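February, gone four in the afternoon

Grim weather, so out came the blocks! I'd been promising myself a proper sort of the whole Waaka set since before Christmas (100 in the box when it was new, and I have never once got to 100 since, there's always one gone down the back of something). I put the kettle on, cleared off the pale table and made a start with the blues, which are the ones I can never agree with myself about. Is teal a blue? I say it's a green that's had a good education. Anyway, the teal block got to go first, mostly for being my favourite. On top it's a lovely bright colour, and then the front goes so dark it's nearly navy.
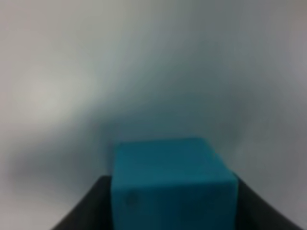
Estíbaliz Alcaraz says teal belongs with the greens and always has, and that if I put it in the blue bag she'll only move it back again. She also wants the bags labelled this time, in pen, on both sides.

Fine, fine, greens it is. I did find the bags, by the way, they were in the Tornel tin with the spare fuses, and there was half a packet of ginger biscuits in there too (no idea how old, ate one, still here to write this).

After that I moved on to the warm colours, which are so much easier. Orange and red next to each other look like a sweet shop! I had the two of them snug up side by side on the big whitish sheet and kept thinking I ought to leave them like that and not bag them at all. The orange is nearly amber, really, and the red is just what a tomato ought to be but never is in February.

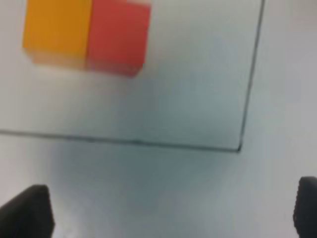 Still to do

Yellows, and the odd ones with no bag. Wash the lid of the box. Ask Estíbaliz if she's got the Zalteck pen, mine's dried up. Tea first though, and it's my turn to cook.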